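Lasari Forum > Software > Motion and Grasping
Thread: Wrist camera pose drifts during hang-on-hook task

kettlebridge
Posted in January, 9:14 am

Running a pick and hang task with a parallel gripper and a wrist camera. Tools go from a tray to hooks on a pegboard. The planner is the stock Lasari one, version 3, with the Tonon pose estimator feeding it. The pick is fine. The approach to the hook is where I lose it.

What happens: the estimator gives a good hook pose from the standoff position. Then as the arm closes in, the hook estimate starts to move. By the last stretch it is off by 8 mm, which is more than the hook will forgive. The arm follows the estimate because I have the target updating live.

I ran 40 attempts overnight. Most of the misses were in the same direction, toward the glare side of the board.

Things I have tried:
Recalibrated hand-eye twice. Residuals look normal.
Dropped the approach speed. No change.
Turned the filter gain down. It drifts slower but ends up in the same place.

Has anyone had this with a shiny perforated board?

pennant_row
9:52 am

Yes. Regular hole pattern plus steep viewing angle is bad for the Tonon matcher. It finds the pattern again one hole over and slides toward it. Because the filter smooths the jump, it looks like drift when you plot it.

Log the raw match before the filter. If you see steps in it, that's your problem.

oldgrease
10:20 am

Stop updating the target in the last part of the approach. Freeze it at the standoff pose and go in on joint control. I don't know why people insist on live updates when the camera is too close to see anything useful.

kettlebridge
10:41 am

oldgrease, I can't freeze it completely. The tool sits differently in the fingers every time, so I need some feedback after the pick. If I go in blind the tip position is a guess.

oldgrease
10:58 am

Then measure the tool in the hand once, at standoff, and freeze both. Those are separate problems and you have them in one loop.

tallowmere
11:30 am

I don't agree with freezing. We had a board that wasn't bolted down well and it moved when the tool touched it. With a frozen target the arm kept pushing against where the hook used to be. Live updates with a sanity gate worked better for us. Reject any update that moves the hook more than 2 mm between accepted frames. If you reject too many in a row, back off to standoff and look again.

pennant_row
11:47 am

The gate is fine but it only catches the jump. It won't fix a matcher that locks on to the wrong hole from the start. You need something on the board that doesn't repeat. A printed tag in one corner is enough, as long as it stays in view for the whole approach.

kettlebridge
1:15 pm

Logged the raw matches. pennant_row is right, there are clear steps. They line up with the hole spacing. So that part is settled.

I'll add a tag, but the camera loses the corner of the board near the end, so I will still need to do something about the last stretch.

Second question while I'm here. The tool segmentation gives me the handle and stops there. The clear shaft comes back as background most of the time. I'm extending the handle axis by a fixed length to guess the tip. Here is what it gets to work with during the approach:
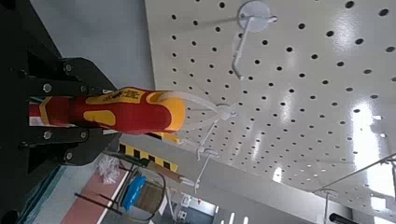
oldgrease
1:38 pm

Fixed length is fine if the tool is always the same one. Take the axis from the handle, take the length from the model, and don't try to segment a clear shaft from a wrist camera. I spent far too long on that and got nothing I could use.

pennant_row
1:55 pm

Fine for length. Be careful with the axis, though. A small angle error at the handle gets bigger by the time you reach the tip. I'd fit the axis over several frames at standoff with the arm stopped, then carry it along using the arm kinematics. The grasp can slip on contact, so check it again after any force spike.

tallowmere
2:20 pm

There's a Schmieder plugin that does the axis fit. It's called Drilidex in the package list. Documentation is thin and it wants its own frame convention with Z out of the fingers. If your axis comes out rotated 90 degrees, look there first.

oldgrease
2:34 pm

Drilidex also blocks the planner thread while it fits. Run it in its own process or you will see stutter in the trajectory.

tallowmere
2:41 pm

Didn't see that on our setup, but we only call it with the arm stopped.

kettlebridge
5:06 pm

Where I am now:

Tag on the board, used at standoff only.
Axis fit over several frames, arm stopped, in a separate process.
Gate at 2 mm for live updates. Target freezes when the tag leaves view.
Back off and look again on a force spike.

The frame convention did catch me, so thanks for that. Starting another 40 tonight with the raw matches logged. I'll post the plots and the config file when the run is done.

pennant_row
5:19 pm

Log the gate rejections too, with timestamps. You'll want to see whether they bunch up before the freeze.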